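Visit to the Longo works, Serkthorpe

Jan 7, 2025

We buy most of our lifting magnets and separator grates from Longo, and until this week neither of us had been to the plant. Fulvio De Luca and I drove over to Serkthorpe, signed in at the gate before nine and spent most of the day there. These are my notes for the people at Drurkov who asked for them.

The site is two long brick buildings with a yard between them. The older one holds the press shop, the furnaces and the magnetizing room. The newer one, finished in September, has assembly, packing and the test area. Longo employs 376 people here, spread over two shifts. The night shift only runs the furnaces.

Our guide was Aldo Rizzi, the production manager. He started us in the goods-in bay, where steel bar and plate for the housings are checked against the order and tagged by heat number. The magnet material comes in as blocks from an outside supplier. Ferrite is still pressed and fired on site. The press shop is loud and dusty, and we were given ear defenders and masks at the door. Fulvio asked about dust extraction, as we have had trouble with our own. They changed to a cartridge system two years ago and clean the ducts every second weekend.

Fired parts are ground flat on a line of older surface grinders. Everything at this stage is unmagnetized, so it can be stacked and handled like any other ceramic part. Scrap was higher than I expected. Most of it is chipped corners, and the chipped pieces go back to be crushed and used again in the lower grades.

The magnetizing room is kept locked. Visitors leave phones, watches and bank cards in a tray outside, and anyone with a pacemaker stays in the corridor and looks through the window. Each part goes into a coil, there is a dull thump, and it comes out on a plastic slide. After that no steel tools are allowed on the bench. The wrenches in that room are bronze and hang on a painted board.

We then crossed the yard to the new building.

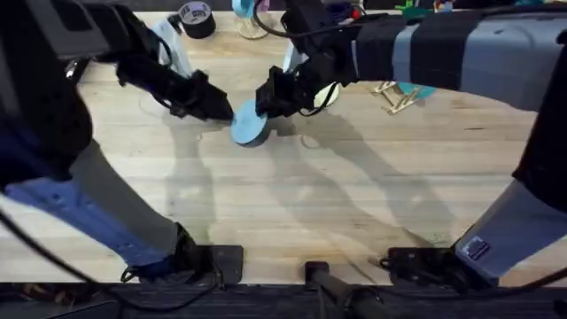

Work table with two arms, Serkthorpe.

Assembly of the hand-operated lifters takes up the near end of the hall. The model we use is the 500 kg Skavura, and we watched several being put together. The poles are bolted to the body, the rotor is dropped in, and the lever is fitted last. The lever has a new lock with a longer tab, which should help our people who work in gloves. The old lock will still be sold as a spare. Aldo said the rest of the range will change over as stocks of the old part run down.

The bottom faces are ground after assembly so that the poles sit level with each other. I asked what flatness they work to and was shown the gauge and the record sheet for that batch. The sheet was filled in by hand and all the readings were inside the limits.

Every lifter is pulled on a test rig before it ships. The load is applied to a thick, clean plate, and the figure at which it lets go is written on the certificate. We asked about thin plate, since that is where we see the most complaints. There is a second set of plates for this, down to 14 mm, but the test is only done if the order asks for it. I think we should ask for it from now on.

Lunch was in the canteen – pasta or fish, both fine.

In the afternoon we went over open orders in the meeting room. The grate separators for our plastics customer are delayed. The stainless tube arrived with poor welds and was sent back, and the new delivery date is 19 days later than the one we were given. Fulvio has already told the customer. Longo will pay the freight on that order.

We also raised the packaging. Two lifters reached us last fall with bent levers, and the crates had been strapped straight across them. Packing now uses a wooden block on each side of the lever. We saw a pallet made up this way and it looked solid enough.

Prices stay as they are until the summer. Repairs are taking almost three weeks, and Longo asks that units be sent back in the off position with the keeper plate on. Some of ours have gone back without it. I will put a note on the returns form.

Parking is at the rear of the site, through the second gate. The first gate is for trucks only. Safety shoes are needed everywhere except the offices, and they keep only a few loan pairs in the larger sizes, so bring your own.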